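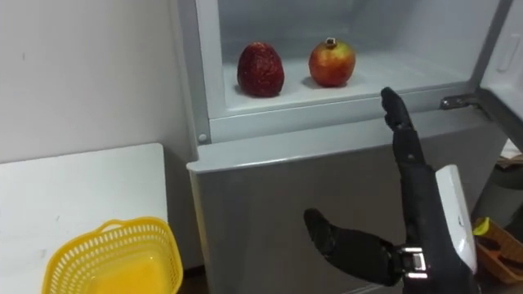 4.2 The Refrigerator as a Shared Calendar

Households in our sample kept food for reasons that had little to do with eating it. When we asked people to keep a diary of everything that left the refrigerator, in whichever direction, we expected the usual account of waste: too much bought, too little cooked, a lettuce found at the end of its natural life. The lettuce duly appeared. What filled most of the 583 diary entries, however, was negotiation. Leftovers were held for a person who might want them, and that person, interviewed separately, often had no idea they were being waited for.

We call this period "courtesy storage," following the coding scheme in Obeidat, where the term was used for office kitchens. In the Prinatby households, courtesy storage lasted a median of 7 days. The food itself was seldom consulted. Participants threw out a dish once it was considered polite to do so, and several described the final day as a relief. One diary gives four consecutive entries to half a quiche, each in a different handwriting, and the last reads only "gone."

The freezer worked differently. Items moved there were described as "saved," and we found no diary in which a saved item was eaten before the study closed in December. Participants spoke of the freezer warmly and vaguely, the way people speak of a gym membership. We had planned a separate analysis of freezer retrieval and have dropped it for want of retrievals.

4.3 Surfaces Near the Door

The second finding concerns what stood next to the refrigerator. The Skalbridge survey, which reached 2000 households by mail, asked only about shelves, drawers and doors, and so missed the place where most decisions were made. Our diaries suggest that food on its way in or out pauses on the nearest flat surface, and that the pause is when someone asks whose it is. Households with a counter or table within arm's reach recorded more of these conversations, and they also threw food out sooner. Those without one tended to put the dish back, close the door and think about something else.
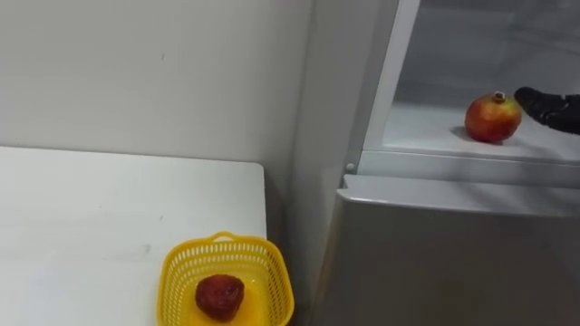
Figure 3. Tabletop beside an appliance, with a yellow basket near the corner.

Baskets and trays complicated the coding. A container on such a surface could be a holding area, a donation point or simply where the basket lived, and participants in the same home did not always agree on which. We coded by stated purpose where one was given and marked the rest "unresolved" — a category that grew faster than we would have liked. The Nomus protocol recommends removing ambiguous containers before a diary begins. We tried this in the pilot, and they were replaced overnight by other containers.

Diaries were scored on a scale from 0 to 100 for agreement between household members about what was being kept and for whom. Scores were lowest for sauces. Two households declined to discuss mustard at all, and those entries are treated as missing in the models reported in Section 5.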